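工作台与洞洞板的工具收纳
课程讲义 第6讲(实践课用)

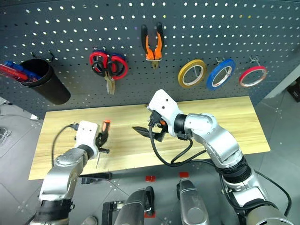
上一讲讲了抽屉和工具箱,那是把东西收进去的办法。这一讲讲挂出来的办法。两种办法各有适合的东西:一天要拿好几次的,挂;一个月用一次的,收。拿不准的先放进抽屉,用过几回再决定。

一、洞洞板的位置

洞洞板装在工作台后方,板的下沿贴近台面即可,不必留很大的空隙。坐着干活的人,手能舒服够到的高度有限,常用的工具放在板的中下部,上面留给轻的、少用的东西。

装板之前先确认三件事:墙体能不能吃住膨胀螺丝;板背后有没有留出挂钩弯头需要的空间;附近有没有暗线。板背后的空间经常被忽略。板子直接贴墙,钩子插不进去,只好拆下来重装。垫条厚度20毫米,四角各一块,中间再加一块,板面大的适当多加。

颜色随意。深色板不显脏,浅色工具挂上去也容易看清。本讲义以深灰色板配浅色木台面为例。

二、挂钩的选择

实训室用的挂钩都是金属线弯成的,分三类。

短钩:挂剪刀、钳子一类。剪刀用手柄的环挂,刀尖朝下。钳子也是手柄在上、钳口在下。挂钳子时如果两个柄总往外张,换窄一点的钩。

斜杆:挂成卷的东西,胶带最常见。杆子从胶带的中心孔穿过去,外端略微上翘,胶带就不会滑下来。不同颜色的胶带一卷一杆,并排挂,不要把几卷穿在同一根杆上,否则要用里面那卷就得先把外面的全取下来。例图里是黄、蓝、红三卷,各占一根杆。

双钩:挂筒形的容器。黑色筒子用两根细铁丝钩固定在板上,筒里插长柄的小东西。筒子略微歪一点不影响使用,歪得厉害就要检查两个钩是不是插在同一排孔里。

三、排列顺序

从左到右安排。例图的顺序是:筒子、剪刀、钳子、胶带。这个顺序适合右手撕胶带的人,左撇子可以整个反过来。

排列时注意以下几点:
1. 相邻两件工具之间留70毫米,大手柄的工具另外加宽。
2. 剪刀下方不放东西。
3. 同类放在一起,胶带旁边还是胶带。
4. 先把所有工具平放在台面上摆一遍,满意了再插钩子。

有同学问要不要在板上描出工具的轮廓。多人共用的工作台可以描,个人用的没有必要,工具一换就得重描。Griltent 实训室的公用台描了,Dalska 那边没有描,改用小标签,两种都能用。

四、台面

台面只放正在做的东西。下课前把工具挂回板上,台面擦一遍。木台面顺着木纹擦,抹布拧干,不要把水留在板缝里。胶水滴上去先等它干,再用塑料刮片铲掉,用金属刀片会留下划痕。

夹具夹在台面边缘时,上下都垫一小块薄木片或硬纸板,拧到不晃就够了。长期不动的夹具,每个月松开检查一次,看看台面有没有压痕。

五、工具的日常保养

剪刀:刃口发褐或者出现锈点,用细砂纸轻轻打磨,擦干净后上一薄层油,再用干布抹掉多余的。轴上的螺丝太松,剪纸会夹纸;太紧,手容易累。剪过胶带的剪刀刃上有残胶,用酒精擦。

钳子:检查开合是否顺畅,轴处滴一滴油,反复开合几下。手柄的套松动了要及时处理,不要用胶带缠着凑合。

胶带:端头折回一小段,下次好找。积了灰的侧面会粘手,用布蘸一点滑石粉擦。红、蓝、黄的用途由各组自己约定,写在纸条上贴在工作台侧面。

筒子:每周倒空一次。倒出来的东西里总有没水的笔和不知哪里来的螺丝,该扔的扔,螺丝放回零件盒。

六、登记

公用工具都有编号,写在登记本上。借出时写编号和时间,归还时划掉。Moschos 楼的登记本已经写到2,777号,新工具接着往下编,报废工具的编号不再使用。发现损坏请直接告诉 Yeison Alvarado,不要挂回原处。

七、作业

为自己的工作台画一张洞洞板布置图,比例自定,标出每件工具的位置、钩子类型和间距。工具不少于6件,其中至少有一件是成卷的,一件是需要双钩的。另附一段文字,写明哪些东西没有挂出来,放在哪里。

图纸画在方格纸上,铅笔即可。九月底前交到 Skasstead 楼一层的收件箱,封面写清楚姓名和组号。下一讲讲零件盒和标签,请带上自己的螺丝和垫圈。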